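Chapter 4
Setting Out and Putting Away
Draft 18/09/2019, not yet proofed

Objectives. By the end of this chapter you should be able to: sort a mixed table into groups, say which group a thing belongs to and why, clear a table in a sensible order.

4.1 The mixed table

Most tables are mixed. Breakfast things next to toys, a drink left over from lunch, a cup that wandered in from another room. In the Lesine household survey (Chapter 2, 242 homes) the mixed table came up again and again, and hardly ever the tidy one you see in catalogs.

So start there. Before moving anything, look. What holds things? What gets held? A tray, a plate, a bowl and a mug are all holders. Fruit, real or toy, gets held. A can is the awkward one: it holds a drink, but it also gets put on things and thrown out. More on cans in 4.3.
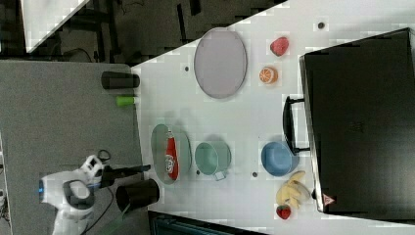 Fig. 4.1 A mixed table. Mug, bowl, tray, toy fruit, and a red and white can lying on a clear plate.

Try grouping by use first. Mug and bowl together, bananas with the strawberries and the orange half. Then try again by color. Red pulls the strawberries over to the can, and now the groups make less sense for putting away, though they're quicker to see. Keep both lists, you will need them for Exercise 4.2.

4.2 Order of clearing

Small things first, into the holders. Then the holders. Doing it the other way round means two trips, sometimes three. The Fimthorpe method (p. 46) puts anything lying on its side ahead of everthing else, rolling things especially. Cans, bottles, the odd crayon.

Terms for this chapter: holder, loose item, stray, clearing order. Definitions on page 48.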